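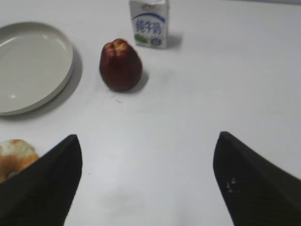

How can a robot know what is an apple if it never ate one? A reader called Kivi sent us this question, and it is such a good one that we made the whole page from it.

The short answer is: the robot does not know it as you know it. It has never been hungry. But inside the robot there is a computer, and in the computer there are programs, and the programs work very hard. Let us go through them slowly.

Numbers first

When you look at a table with breakfast things, you see food at once. The computer gets only numbers. Every picture from a camera is made of tiny dots called pixels, and each pixel is written as numbers that say how much red, green and blue it has. A dark red apple becomes a patch of dots where the red number is bigger than the other two. A white plate on a white table is much harder, for the numbers of both are nearly the same. The program must look for small changes, for example the grey shadow along the side of the plate.

Shadows can help, but they can also make trouble. A simple program may think that the shadow of a milk carton is a thing too, and try to pick it up. You can laugh, but babies also try to catch shadows.

Giving names

The part of the software which finds things and names them is called perception. Nobody writes into it a rule like "an apple is round and red", as then a green apple would be a problem, and a tomato would be a bigger one. The program learns from many pictures that people have already marked with the right names. In the Promier workshop, where we learned about all this, the first lessons used 300 pictures of food. That was too few. The program called every round thing a bread roll. After more pictures, 1341 altogether, it became much better.

The program also says how sure it is. If half of a roll is hidden behind the robot's own black finger, it has less to look at, so it is less sure. Then it can wait, or move the hand a little and look again. You do the same when somebody tall sits in front of you in the cinema.

Making a plan

Now the robot has names for things, and it knows where they are. Suppose the job is "put the apple on the plate". This sounds like one job, but for the planning program it is four: go to the apple, close the fingers, carry it over the plate, open the fingers.

For every part the planner must find a way through the air. The shortest way is not always good. If the milk stands just behind the apple, a hand that goes in too far will push the carton over. So the planner tries many ways inside the computer before anything moves. It throws away the ones which bump into something, and keeps a safe one. The program at the workshop is named Zerovach, and it draws each way it tried as a thin line on the screen. On a difficult table it looks like spaghetti.

Moving, and looking again

The last part is called control. It tells each motor how much to turn, and it checks very often whether the arm is really where it should be. If the arm is a little too far to the left, control sends it a little to the right. You use this too when you carry a full cup of tea - you watch the tea, and your hand makes small corrections without asking you.

Closing the fingers is also a work for control. Too weak, and the apple slips. Too strong, and there is a mark on the apple, or worse, there is milk everywhere.

Try it at home

You need a friend, a plate, an apple and a scarf. Tie the scarf over your friend's eyes. Your friend is now the arm and you are the software. You may use only these words: left, right, forward, back, up, down, open, close, stop. Get the apple onto the plate.

Write down how many words you needed. Our best result is 26. Then put a closed carton behind the apple and play again, and see how many more words you need.

New words from this page: pixel, perception, planner, control.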